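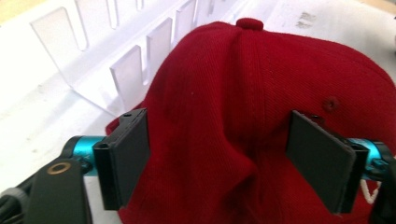

A red cap with stitched seams and a cloth button on top.

Summer caps get a second round in Pukwood

Aug 13, 2026

The clothing exchange in Pukwood will stay open until the end of October, the town office said. It was first planned as a trial for the school holidays only, but so many people brought things that the shelves in the old post office on Thiele Street are full again after each opening.

Visitors have handed in 2,000 pieces of clothing so far. Most of them are children's trousers, light jackets and hats. Everything can be taken for free, and it is not necessary to bring something in order to take something. There is a limit of eight pieces per visit, which was introduced in July after complaints that a few people came with large bags early in the morning.

"Hats were a surprise for us," said Britta Fuchs, who runs the exchange for the town. "We thought people would not want a hat from a stranger, and we made only one small shelf for them. Now they go faster than the shoes." She asks that hats and caps are washed before they are handed in, and that the sweatband inside is also clean. Items with holes or strong smells cannot be accepted.

The town pays 385 euros per month for the rooms, including electricity. The sports club Guvo has lent the clothes rails and wants them back before its winter market, so new ones must be found. A request for used rails went out to shops last week, and two shops in the center have answered.

Winter coats are accepted from the first opening in October. Before that there is no space to store them, and people who come with coats now will be asked to take them home again. Blankets and curtains are not part of the exchange. For these there is still the container behind the Skilomeo supermarket.

The exchange opens in the afternoon from three to six and on the first weekend of each month also in the morning. The entrance is at the side of the building, next to the bicycle stands. A ramp is there, but the door is heavy, and visitors with a stroller or a wheelchair can use the bell. Parking in front of the building is allowed for one hour with a parking disc.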